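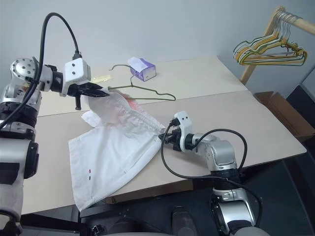
2 min read

Flotthorpe, August – Flotthorpe Linen Services will open a garment folding room at its Rustad site this month, giving care homes and clinics in the region a way to have patient and resident clothing returned folded, sorted by size and ready for the shelf.

The new room will handle light white garments with elastic waists, the type of item that makes up the largest share of the clothing sent to Rustad. Until now, these pieces have gone back to customers in bulk bags, and ward staff have folded them on arrival. Under the new service, each piece will be laid out by the waistband, smoothed, checked and folded to one standard size before it leaves the building.

The company expects the room to process 900 garments a day once all tables are in use. A trial held earlier in the year with the Levidberg care home covered 375 garments and was used to settle the folding method, the table height and the layout of the shelves.

"Our customers told us that clean clothing was only part of what they needed," said Kerstin Lunde, managing director of Flotthorpe Linen Services. "They wanted to open a bag, take out a stack and put it straight into the cupboard. We have built the service on that request."

Elastic waistbands are harder to fold neatly than flat ones. The gathered fabric pulls the top of the garment narrower than the body, so the legs and hips spread out below it in a fan and the sides do not line up. The Rustad method starts at the waist. The band is taken near each end and drawn out across the table, and the fabric below is allowed to settle before any crease is made. The garment is then folded lengthwise, with the waistband edges matched, and turned up from the hem.

The same step gives time for a check of the fabric. With the garment spread flat, the area just below the waistband can be looked over for loose threads, small marks and worn stitching. White cotton shows these clearly on a pale tabletop under even light. Printed marks near the hip are also checked, as faded printing can lead to a garment being returned to the wrong customer. Pieces that need mending will be set aside and sent to the sewing room on the same site.
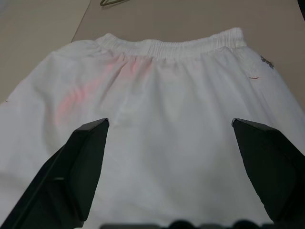
Service details for customers

The folding service will be offered to all current customers of the Rustad site. Orders received by 2 p.m. will be folded the same day and sent out with the next scheduled delivery. Folded garments will be packed in stacks by size, with the waistbands facing the same way, and each stack will carry a paper band showing the size and the number of pieces.

Customers who prefer to receive clothing unfolded may continue to do so at the current rate. A trial period of 90 days is open to those who wish to compare the two options – no change to an existing contract is needed during that time.

"We spent a long while on the order of the steps," said Tyra Westerberg, head of finishing at Rustad. "If the waistband is straight at the start, the rest of the garment follows. If it is twisted, the stack will lean, however carefully the legs are folded."

A second folding room is planned for the company's Flerner site. Details will be announced when the layout has been approved.

About Flotthorpe Linen Services

Flotthorpe Linen Services washes, mends and delivers clothing and bed linen for care homes, clinics and guest houses. The company operates sites at Rustad and Flerner.

Customers who would like to join the trial period should speak to their regular delivery contact or to the customer desk at Rustad.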